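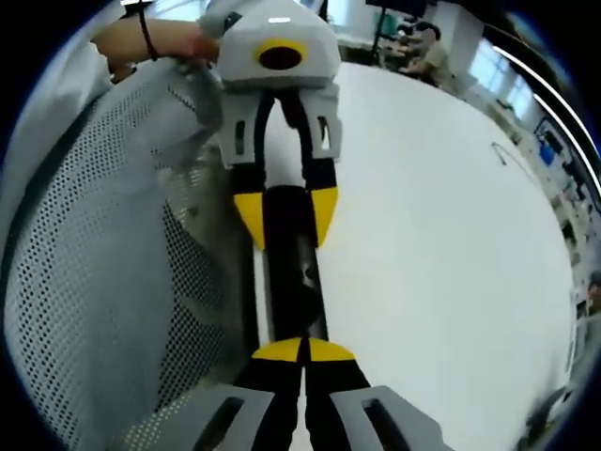
Figure 3. Two hand-held grippers brought nose to nose over a shared table.

Section 4. Planning and budgeting your hand-held gripper kit

You've read about what the grippers do, so now comes the part we get the most mail about: what to buy, in what order, and how much to set aside. We love this stage! A well-planned kit gets used every day, and a hand-held set is one of the friendliest ways into manipulation work because you can start with a table, a couple of chairs and two people who don't mind standing close together.

Amounts are in Canadian dollars before tax. This section was last revised Nov 4, 2018, and prices in it replace the ones on the folded card in older boxes.

4.1 Before you open a purchase order

1. Write down the tasks you want to record in the first three months. Plain words are fine: "pass a rod from one gripper to the other", "put lids on jars", "fold a tea towel".

2. Beside each task, mark whether it takes one gripper or two. Handovers always take two, and so does nearly anything with cloth.

3. Mark how many people hold grippers at the same moment. One person with a gripper in each hand is a different purchase from two people with one each (see 4.3).

4. Measure your table. You want to be able to stand on at least two sides of it with your elbows free.

5. Add up the time you can really give to recording in a week, then cut it by a third. Batteries, storage and spare pads are all worked out from this number.

Note: If your list from step 1 runs past a page, split it into a first and second round and budget only the first. Chiyo Yokoyama, who wrote the original planning sheet for the Paiva kit, still does her own lists this way, and her second round rarely looks much like what she pictured at the start.

4.2 Choosing a base kit

The Paiva Single holds one gripper, one charger, a set of pads and a soft case. It costs $1,640 and suits pick-and-place tasks, sorting, and anyone who wants to get a feel for the tool before spending more.

The Paiva Pair holds two grippers, a double charger, two sets of pads and a hard case. It costs $3,000. If step 2 gave you even a handful of two-gripper tasks, go straight to this one. Two Singles bought separately come to $3,280, and you end up with two soft cases that don't stack.

Both kits work with the Wavino recording software, which is included for the first year. From the second year it is $354 per site, paid each December. A site means one street address, so a second room down the hall doesn't need its own licence.

Caution: Don't mix grippers from before and after the connector change in one pair. Check the letter stamped inside the battery door. Both grippers should show the same letter.

4.3 Planning for two operators

Two people working toward each other is where this gear gets really fun, and also where budgets go a bit sideways. The grippers themselves are covered by the Pair. The rest is furniture and habits.

1. Allow a clear strip along the table for each operator. Chairs on casters are handy because they roll out of the way, but give them somewhere to roll to.

2. Keep cables off the working side. A cable clip costs next to nothing and belongs on the very first order.

3. Decide who leads. The leading operator calls the start and the finish of each handover, and the other one matches speed.

4. Practise with something long and light before you try anything small. A rod gives both sets of fingers lots of room.

5. Swap places halfway through a session. Forearms get tired sooner than you'd guess, especially for the person holding a gripper with the tips pointing down.
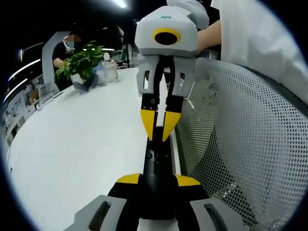 Tip-to-tip practice is also the best check of whether your two operators need more room between them. If wrists or sleeves keep meeting before the fingertips do, have one person move along to the corner of the table and try it again. You may find you can skip the bigger table you had pencilled in, and that's a nice chunk of money back in your pocket.

Note: Loose cuffs catch on the finger holders. Roll them up or push them back before picking up a gripper.

4.4 Consumables and spares

Fingertip pads wear fastest. Expect to change a pair after 40 hours of recording, sooner if you handle anything gritty. To work out a first-year quantity:

1. Take the weekly hours from 4.1, step 5.

2. Multiply by the number of weeks you'll be running.

3. Divide by 40 and round up.

4. Multiply by the number of grippers.

5. Add two pairs for the ones that will roll under a cabinet.

Pads are sold under the Gelusance name in packs of four pairs at $58. Please buy the whole year at once if you can. The colour and the grip both vary a little between production runs, and it's lovely to have a year of recordings made on matching tips.

Spare fingers are $72 a pair. One spare pair per kit is plenty for most groups. A second battery for each gripper is well worth it if you record for more than two hours at a stretch.

Caution: Never glue a worn pad back on. Adhesive gets into the finger joint and the repair isn't covered.

4.5 A worked first-year budget

Toshiko Kuroda put this one together for a small lab that wanted two operators on one table, four hours a week for 40 weeks. It's a good honest middle-of-the-road plan.

Paiva Pair: $3,000
Gelusance pads, three packs: $174
Spare fingers, one pair: $72
Extra batteries, two: $190
Gruleo storage drive and dock: $420
Cable clips and labels: $25
First-year total: $3,881

So that's $881 on top of the kit. Her pad sum went like this: 160 hours divided by 40 is four, times two grippers is eight, plus two is ten pairs, and three packs give you twelve.

For the second year, take out the kit, the drive and the batteries, keep the pads and fingers, and add the Wavino licence.

4.6 Placing the order

1. Order the kit and the drive together. The drive has the longer lead time.

2. Ask for the pads to ship with the kit so they come from the same run.

3. When the boxes arrive, charge everything fully before the first session.

4. Copy the serial numbers into the table inside the back cover.

5. Go on to Section 5, Pairing and first power-up.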